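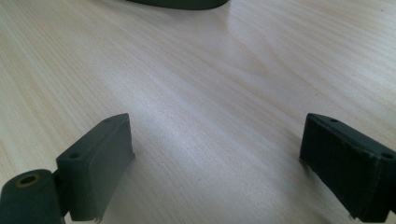 4. Written comments and the Zaltunetti wetland plan

4.1 Setting and source material

The Zaltunetti wetland lies across the boundary between the towns of Andow and Wurent. Both towns draw part of their drinking water from wells at its northern edge, and both have zoning power over the land that drains into it. Until the joint plan was proposed, each town issued its own building and drainage permits with no duty to tell the other. The draft plan would have replaced the separate rules with a single buffer zone and a shared permit office.

State law required the towns to take public comments on the draft. They held nine hearings between them and kept a mailbox and an email address open for the whole comment period. We obtained the full set of written submissions through a records request to the Andow clerk, who held the file for both towns. The file contained 233 submissions. After removing duplicates, blank forms and letters about unrelated matters (several concerned a road closure in Wurent), 207 remained, and these are the basis for this section. Spoken testimony is treated separately in Section 5.

Each submission was read in full by two coders working apart. The coders recorded where the writer lived, whether the writer owned land in the proposed buffer, what the writer asked the towns to do, and what grounds were given. Byung-chul Ryu wrote the coding guide and settled the cases in which the coders disagreed. Most disagreements were over the third item. A letter might open by opposing the plan outright and close by asking for a narrower buffer on farm ditches, and it was not obvious which of these should be taken as the request. We coded the most specific request in the letter and kept a note of the general position.

4.2 What people asked for

Few writers asked the towns to drop the plan altogether. The more common pattern was a letter that accepted the need to protect the wetland and objected to one clause. Three clauses drew most of the attention: the width of the buffer, the treatment of existing drainage ditches, and the makeup of the board that would hear appeals.

Comments on buffer width came mainly from owners of small house lots. Their concern was practical. A fixed width measured from the mapped edge of the wetland would take in the whole of some lots, so that a shed or a new septic line would need a permit. Several of these writers attached sketches of their property with distances marked. One woman in Wurent sent the same sketch on two separate occasions, the second time with a note saying she had measured again after the spring high water.

Comments on ditches came from farm owners and from people who rent farmland. The draft treated any ditch that held water in March as part of the wetland. Farm writers pointed out that nearly every ditch in Andow holds water in March, including ones dug along roads by the town itself. They asked for a test based on plants or soil, or for a list of named ditches. Renters raised a point that owners did not: under the draft, only the owner could apply for a permit to clear a ditch, which left the person working the land dependent on someone who might live in another state.

Comments on the appeals board came from a wider range of people, and these letters tended to be longer. Writers in Wurent, the smaller town, worried that seats given out by population would leave them outvoted on land inside their own limits. Writers in Andow made the opposite complaint about a plan with equal seats. A smaller set of letters from both towns asked that the wells be represented directly, through a seat for the water district.

Grounds varied less than requests. Writers on every side appealed to clean drinking water. A letter in favor of a wide buffer and a letter against it could both begin with the wells and both cite the same dry summer. This made it hard to sort the letters into an environmental camp and a property camp, and we stopped trying to do so after the first round of coding.

Figure 4. Dark gray metal corner shelf with curved slots, on a light wooden tabletop.

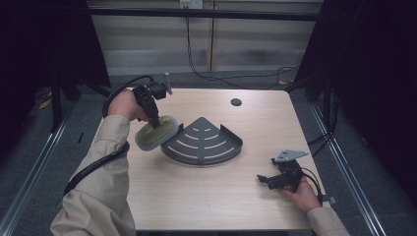

Did the written comments change the plan?

They changed two of the three disputed clauses. The ditch rule was rewritten and the appeals board was given a water district seat. The buffer width stayed as drafted.

4.3 Changes between the draft and the final text

To trace these changes we compared the draft with the adopted plan line by line and then looked for submissions that had asked for the wording that appeared. The match for the ditch rule is close. The final text drops the March test and uses a list of named ditches, attached as a schedule, with a procedure for adding to it. The phrase "maintained for the working of adjacent land" appears in the adopted text and in a letter from a group of Andow growers, and it does not appear in the draft or in any of the staff memos we were able to obtain. Renters also gained the right to apply for clearing permits with the owner's written consent. That falls short of what they had asked for, but it removes the need for the owner to file.

The water district seat is harder to trace. The idea was raised in letters from both towns, but it was also raised by the planning consultant, Jang, in a memo sent to the two town managers before the comment period closed. We cannot tell from the file which came first in the minds of the people who redrafted the clause. The response document published by the towns credits "comments received" without naming any. The same phrase is used in that document for changes that no letter in our set had requested, including a correction to a lot number, so we give it little weight.

The buffer width is the clear case of comments that had no effect on the text. It was the subject of more letters than either of the other clauses. The response document answers them with a single paragraph saying that the width follows state guidance. The guidance gives a range, and the draft used a figure near its upper end. The paragraph does not mention the range. Writers who had attached sketches received the same reply as everyone else, and no site visits are recorded in the file.

One possible reading is that the towns moved where the request came with usable language and stayed put where it did not. The growers supplied a clause that could be pasted into the plan. The house lot owners supplied facts about their own land and left it to staff to turn those facts into a rule. A second reading is that the growers were organized and the house lot owners were not. The file does not let us separate the two, and they may well go together: a group with a lawyer is more likely to send draft wording. We return to this in Section 6 with the interview material.

4.4 The plain-language summary

During the comment period the towns also posted a short summary of the draft on a shared web page. Roughly half of the letters that quoted the plan quoted the summary and not the draft itself, so its wording matters for what follows. We reproduce it as it was posted, with the heading the page gave it.

The Zaltunetti Plan in Brief

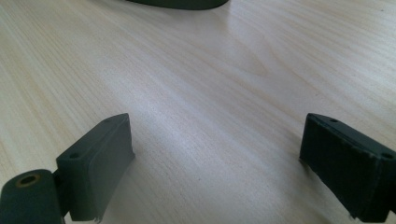

2 min read

Andow and Wurent want to look after the Zaltunetti wetland together. The wetland helps keep our well water clean and holds back water after heavy rain. Right now each town has its own rules. The plan would give both towns one set of rules and one office to call.

If you live next to the wetland, you may need a permit to build, dig or change how water drains from your land. You would not need a permit to mow, garden or repair a house that is already there. If you disagree with a decision, you could take it to an appeals board with members from both towns.

Please send us your comments in writing, or come to a hearing. The permit desk in Andow can answer questions by phone on Tuesday afternoons.

The summary leaves out the buffer width and the March test. It says "next to the wetland" where the draft gives a measured distance, and it does not use the word "ditch." Farm owners who wrote early in the comment period had, with few exceptions, read the full draft. Renters and house lot owners more often relied on the summary, and some of them wrote a second time after learning at a hearing what it had omitted. In coding these pairs of letters we treated the later one as the writer's request and kept the earlier one in the set for the analysis of grounds only.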